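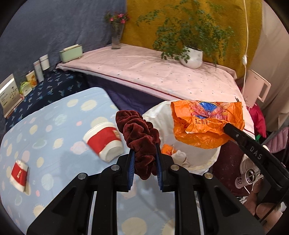 Surfaces and what lands on them – a small study of tidying in a one-room let
Project report, module 2204, Design for Living
Submitted 8 October 2026

1. What the project was

The brief asked for a storage problem in a real home and a cheap answer to it. Budget limit was 300 pounds, we spent a lot less. We took the room at Groltau House, one tenant, one main surface that does everything, one ledge behind it. No wardrobe space to speak of. First plan was to design a shelf unit. Dropped that in week one, see section 3.

Question we ended up with: if a room has a ledge for nice things and a big flat surface for everything else, what stays put and what moves about? And can you get the moving stuff under control without buying furniture.

Ran for 4 weeks. Notes every evening, a short tidy at the end of each week, then a look at what had come back.

2. The room

The ledge at the back has a pale pink cover with small dark speckles. Plant in a white pot, pink flowers in a clear glass vase. Yellow fabric behind. All of this stayed where it was for the whole project and the tenant was quite firm that it should. Fair enough, it is the best part of the room.

The big surface in front has a light blue cover printed with circles in pale colours. Cover stays on all the time, gets wiped not washed. Everything gets put down here first. Paper cups, a hair scrunchie, carrier bags, post, chargers.

Then there is the lower surface to the side with the dark blue cloth, where the tins and tubs go. We called this the "shop" in the notes because it looked like a shop counter. Tidy in its own way, tall things at the back.

3. Why we didn't build anything

We priced a slim unit from Griltex and a stacking set from Pyo. Both would of fitted. Problem was that both had to stand either in front of the ledge (hides the plant) or on the floor where the door opens. Tested the floor position with flat cardboard boxes taped to the right size. Door hit them. Moved them, tenant walked into them in the dark. End of shelf unit.

Also the tutor feedback on the proposal said we were solving a problem we hadn't looked at yet. Annoying but right.

4. Method

Very simple. Each evening write down what is on the big surface and where it came from, if the tenant knows. Three groups: rubbish, belongs somewhere else, belongs nowhere. The third group is the one we cared about. No photos of post or anything with an adress on it.

At each weekly tidy, the rule was that every object gets picked up once and goes to its place in one go. No piles for later. If there was no place for it we wrote that down before putting it back.

5. What we found

Rubbish was the easy part. Cups mostly. Paper cups with a red band, empties left on their side, and they were there because the bin was over by the door and the bed side of the room is not. We put a lined bucket within arms reach. Cups still turned up on the cover but not for as long.

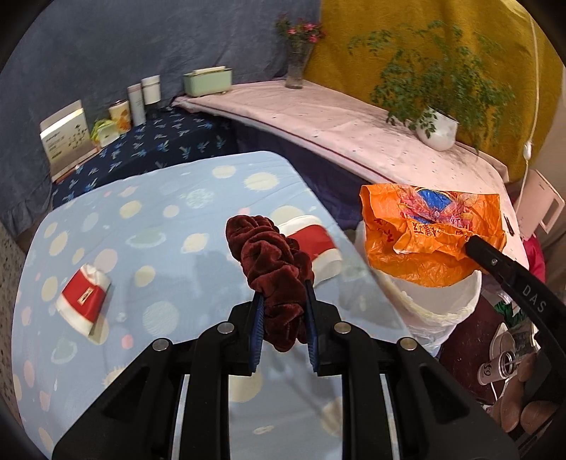 Carrier bags were harder. The tenant keeps them to reuse and so did we all, when we asked each other. A bright orange one with red Chinese characters was kept on purpose for its print. So "bag of bags" didn't work, it got treated like rubbish and the good ones were lost in it. In the end: plain bags folded flat under the cushion, liked bags on a hook. Hook was free, came off an old door.

Small soft things were the real belongs-nowhere group. The maroon velvet scrunchie came up in the notes more than any other object. Too big for the jewellery dish, looks daft in a drawer with cutlery, gets lost in a drawer with socks. Moved from surface to surface all month. Tried a shallow tray – filled up with receipts in two days. Tried a short length of dowel stuck upright in a jar. Worked. Scrunchies go over the dowel, receipts can't.

The ledge never picked up clutter at all. We think this is down to the plant and the vase taking up the width, there is just no gap that invites a cup. Would like to test this with a smaller pot.

6. Costs

Bucket and liners, dowel, one Harunent hook pack that we bought before finding the free hook and couldn't return. Cardboard from the union shop. Receipts in the folder.

7. Problems with the project

One room, one person. Tenant knew what we were looking at, so probably tidied more than usual, they said so themselves. Notes for week 2 are thin, deadline for another module. Our groups overlapped: a cup with a bit of tea left in it went in all three depending who wrote it up.

8. Next

Tenant is keeping the bucket and the dowel jar. Return visit in November to see what is still in use. If the hook has fallen off we'll use a screw instead of the sticky pad.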